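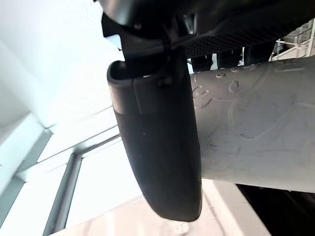

Recording Shallow Relief on a Curved Surface

Coursework > Surface Studies > Project Reports

Reading time: 3 minutes

Kirsty Halliday and Junaid Bangash
Supervisor: Innes Munro

1. Aim

The project set out to find a repeatable way of recording the marks on a pale grey cylinder from the Gourlay teaching store. The surface is matte and slightly mottled. It carries curling outlines, small ovals and loops, with fainter curved lines further along. The store card gives no maker and describes the pattern only as "ornament". We wanted a flat drawing good enough to compare with other pieces from Prerorville.

2. Method

Two methods were tried. In the first, thin paper was wrapped round the cylinder and rubbed with a soft graphite block. In the second, a lamp was set low to one side and the marks were traced by eye on to a squared sheet. The cylinder was turned in equal steps, with a pencil tick on a paper collar to show the starting point. No mark was made on the object.

Each line was entered as a separate stroke. Where two strokes met, the join was entered once, under the longer stroke. Elspeth McIver repeated the tracing without seeing our sheets.

3. Results

The rubbing gave 294 strokes. The lamp tracing gave 824. Most of the difference comes from the shallow ridges, which the graphite passed over without a break. The paper also crept on the curve and the last edge did not meet the first. Three rubbings were discarded for this reason.

Loops and ovals were the most reliable forms. Both methods placed them in the same order. The swirling lines were harder. They shade off gradually, and the two tracers often stopped at different points on the same line. Shading towards the lower side of the cylinder was mistaken for a ridge twice and had to be struck out.

We could not decide whether the swirls are plain decoration or a stylised form of lettering. Magnus Swanson compared our sheets with the Dretov pattern book and found no match. No word or single letter has been read, and the drawing is labelled "relief, unread".

4. Limits

Only one lamp height was used. Depth was not measured - the gauge we had booked was out on loan until July. The stroke count depends on where a tracer chooses to lift the pencil, so it should not be used to compare objects drawn by different people.

5. Further work

Repeat the tracing with the lamp on the opposite side and overlay the two sheets. Try a narrower paper strip for the rubbing, joined every quarter turn. The original sheets are in the Fliltine drawer, second folder.

10 shares | 2 comments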